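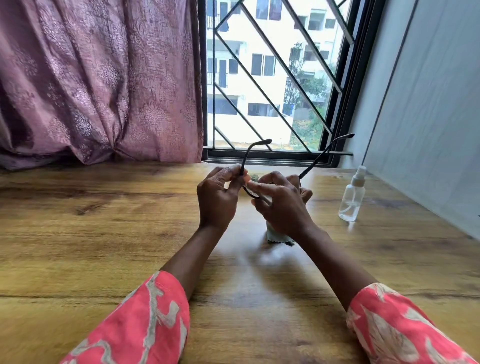
Coating wear on plastic lenses starts at the rim, and I think most of it comes from how people clean them. Grit collects in the groove where the lens seats, and a cloth pushed into that corner drags it back over the surface. My habit is the usual one: black frame in both hands, pale green microfiber with the pinked edge bunched under the right hand, finger and thumb pressed on the rim. The current pair is 13 months old and has a hazy band along the lower edge of both lenses. The previous pair went 3 years without it. Same cloth, same frame shape, different coating. Is it the coating or the technique?

smaranda_c
Smaranda Ciobanu
Share 2 | Comments 5

kornow_bench
Technique. Rinse first under lukewarm water, a drop of plain dish soap, fingertips on both sides, rinse again. The cloth is for drying. If you use it on an unrinsed lens you are polishing with whatever was on the lens.

Also check how you hold it. One hand on the temple and the other pushing on the front puts the load through the hinge. Hold the rim on the side you are cleaning.

tolliver88
Disagree on the rinse, at least as a rule for every cleaning. I have wiped mine dry five times a day for years and the only marks are from dropping them. A clean cloth matters more than water. When was the green one last washed?

smaranda_c
August, by hand. It came in the case from Harnberg and I have used it since.

As for the grip, left hand is on the temple near the hinge, so kornow_bench has a point there. The screws are still tight, for what it's worth.

Search this forum Enter keywords

rusu_optics
Two separate problems here.

Haze in a band at the bottom edge is where the lens rests closest to the cheek. Skin oil and sunscreen sit there. Some coatings craze under that, and a crazed coating looks like wipe marks until you put it under a loupe. Wipe marks are arcs or straight lines. Crazing is a net.

Pinked edges are harmless, by the way. They keep the cloth from fraying. A stitched hem is worse - the thread is stiffer than the fabric and it ends up in the rim groove.

tolliver88
Never seen a hem scratch anything.

rusu_optics
I have, on two pairs. Both were cheap coatings, so take it as a limited sample.

kornow_bench
Loupe first, then argue. And wash the cloth without fabric softener. Softener leaves a film and you will spend the week chasing smears.

smaranda_c
Borrowed a loupe. It is a net on the left lens, and on the right a net with a few straight lines through it. Clirnico sold me the lenses with a coating warranty of 2 years, so I am sending them the details tonight. Rinsing from now on either way.

tolliver88
So the coating, mostly.

kornow_bench
The straight lines are still the cloth.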